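Belteo in the first-year modules: does anyone read the feedback?

Project report, learning technology option
Supervisor: Cinzia Bianchini

1. What we set out to do

Tutors at Curlow mark coursework in Belteo. Marks go out at the same moment as the comments, on the same page, mark at the top in big type. Our question: do first-years open the comments at all, and does it change if the mark is held back for a bit?

Started as a bigger idea. We wanted to compare Belteo with Prorlow, which the language department uses, but access to Prorlow logs never came through and by March we gave up on it. So one system, one module, one term.

2. Background, short

Most of what we read says students look at the mark first and comments second, if at all. Fair enough, we do it too. A few papers suggest holding the mark back. Some of them found students liked it, some found they hated it and complained to the department. Hardly any had click data, mostly surveys asking people what they remember doing. We wanted clicks.

Erhan did nearly all the reading for this section and his longer notes are in appendix B.

3. Method

Two seminar groups on the same module, same tutor, same three short assignments. Group A got the mark and comments together as normal. Group B got comments first and the mark 40 hours later. The delay was meant to be 48 but Belteo releases on a fixed schedule and 40 was the nearest we could get without somebody sitting up to press the button.

Belteo logs every page opened. It does not log how long the page stays open, or it does but only until the student switches tab, so we ignored time completely. What we counted:
- comment page opened or not
- attached file with margin notes downloaded or not
- comment page opened again before the next deadline

The export came to 1145 rows once the tutor views and our own test account were taken out. Solomiia wrote the clean-up script. First version threw away everything after midnight, which was a lot of rows, so if you saw our poster in the spring the graph on it is wrong. Sorry.

We also did short interviews. People who volunteer for interviews about feedback are probably people who read feedback. We know.

4. Results

Group B opened the comment page more often on assignments 1 and 2. On assignment 3 there was no difference worth talking about. By then, going by the interviews, some of group B had worked out when the mark would land and just waited for it.

Downloads of the margin notes were low in both groups. The link is at the bottom under the rubric and several people we interviewed did not know it existed. One had emailed the tutor asking for "proper comments" while the proper comments were sitting there the whole term.

Going back before the next deadline: rare. Slightly more in group B but the numbers are too small and we are not going to pretend.

5. Problems

The tutor knew which group was which. Could not be avoided, Belteo shows it.

Group B had the nine o'clock slot and worse attendence to start with.

Phones. The Belteo app shows the mark in a notification, so for the first week of assignment 1 the held-back mark was not really held back for anyone with the app. Tyson in the IT office turned notifications off for the module, but we had to decide whether to keep that week's data. Kept it, flagged it, table 4.

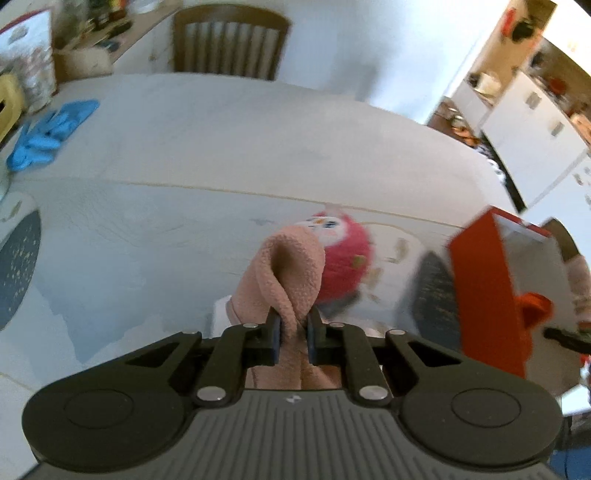
Arturo Fabbri
Second-year student, project lead and report editor

6. What we would do differently

Ask for the logs earlier. We asked in November and got them in Febuary.

Move the download link. Cheapest fix in the whole report and it needs no research. We have passed it on to the Belteo people at Curlow, no reply yet.

Pick a module with longer assignments. Ours were short, 3000 words across all of them, and the comments were short to match. Hard to tell if people skip feedback or skip two lines that say "good, watch your referencing".

Next year's group could try the delay with a warning, so students know the date the mark comes and why. Half the annoyance in the interviews was people thinking the system was broken.

7. Who did what

Arturo: writing, interviews, ethics form. Solomiia: script, graphs, table 4. Erhan: reading, interviews, the poster. Appendices A to C are in the shared folder, ask one of us if the link has died again.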